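Handout 6. Two-arm cloth cell: setup and routine care
Ritura Automation Lab, bench course
Revised 15 Apr 2023

Read this before your first bench slot. It covers the folding cell only; the conveyor cell has its own sheet. Fixed views show both arms over the mat, and the wrist view shows the fingers on a cloth corner.
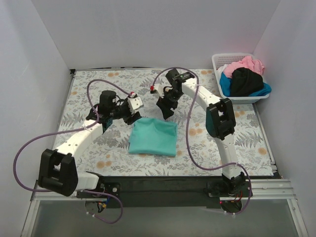
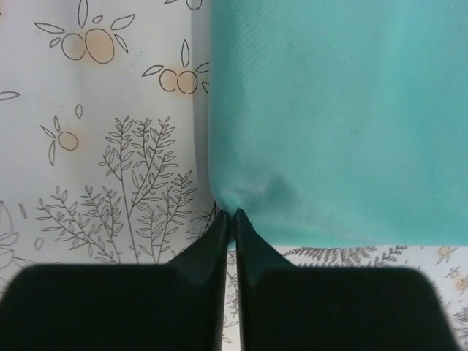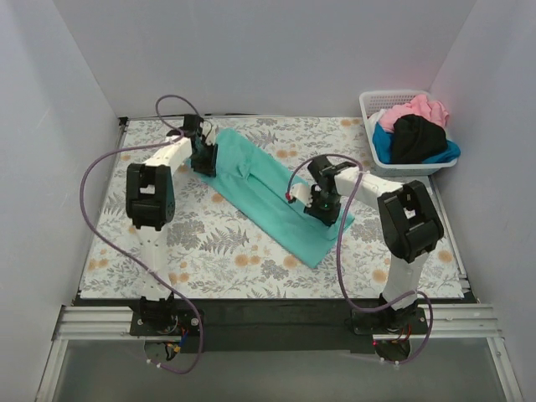 1. Power-up
Support both arms by hand before switching on the supply. The joints take up load when the Orkley controller enables them, and an unsupported arm will drop a short way first. Wait for all joints to report. If one is missing, switch off, reseat the cable at the base, and start again.

2. Base mounts
Check the base screws with the supply off. A loose base shows up as a slow drift in fingertip position over a session – it is often mistaken for a bad calibration. Do not recalibrate until the mounts have been checked.

3. Cable slack
Move each arm by hand through its full reach. The wrist cable must stay slack at every point and must not catch on the elbow. Turn the wrist 90 degrees each way and look again. Re-clip at the base if needed, never at the wrist.

4. Gripper zero
Close the fingers with nothing between them and store the reading as zero. Open fully. The span should be some 200 counts; anything much lower means the fingers are rubbing or the horn has slipped a tooth. Repeat 4 times per gripper and log each value.

5. Mat and cloth
Pull the mat flat and press down the edges. Fingertips that touch the mat too hard will drag it, and the height offset then has to be set again. Set the offset with one layer of cloth in place.

6. Log
Enter readings on the Ollbridge sheet, one line per arm. Worn fingertip pads are replaced in July, or sooner if a pad is torn.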